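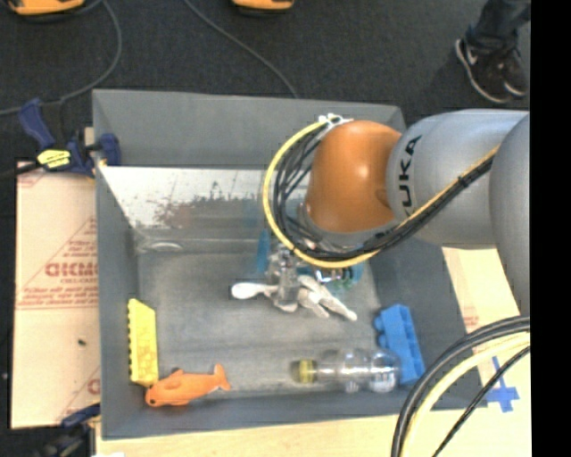
The KUKA arm and its white-fingered gripper at work in the clamped grey bin.

Paltanum opens up its bin-picking cell notes for anyone to use

We've had so many emails asking how we keep our picking cell running that I've finally written it all down, and from Monday the full set of care notes is free to download from the Paltanum website. I look after the cell day to day, so please blame me for the spelling!

The notes cover one cell and one cell only: a KUKA arm, a three-part checklist we call Fadero, and a shallow plastic bin held to a wooden table with blue bar clamps. Those clamps get a whole page to themselves. A bin that creeps sideways by a few millimetres will spoil a morning's picking, and for ages I was hunting for faults in the software when all I needed to do was tighten a handle. Now I check them before I switch anything on.

Then there are the cables. Ours run over the orange joint near the wrist, held by a small white bracket, and back along the arm. The bundle needs enough slack to let the wrist turn all the way round, but a loop that's too generous will catch on the side of the bin (ask me how I know). I move the wrist slowly to both ends of its travel, watch the loop, and only then nip up the bracket. The spare coil stays well away from anything that moves - I put a cross of blue tape on the table as a marker and I'd suggest you do the same.

The fingers are the bit I get asked about most. They're white and jointed, and they have to cope with whatever we drop in. A toy fish, a clear bottle on its side, a blue brick with studs on top: each one wants a slightly different grip, and each one shows up a different sort of wear. A finger that has worked a little loose will often manage the brick perfectly well and then let the bottle roll away. So we test with a mixed bin after every repair, and we never sign a finger off on bricks alone.

We swap the fingertips after 105 hours of picking. Junex, who supply our spare parts, have put together a small kit to go with the notes, with 7 fixings and a set of tips in a tin. Desjardins, our partner on the training side, will be running hands-on sessions at their workshop from January. It's a lovely old brick building put up in 1927, with proper big windows and a very good kettle.

You don't need our exact arm or our exact bin to get something out of this. If you've got a gripper and a bundle of cables that keeps snagging, start with the cable pages and work backwards from there.

Places on the January sessions can be booked through the Desjardins front desk. Questions about the notes themselves should come to the Paltanum cell team, and corrections are very welcome - I've already found two typos in the clamp section.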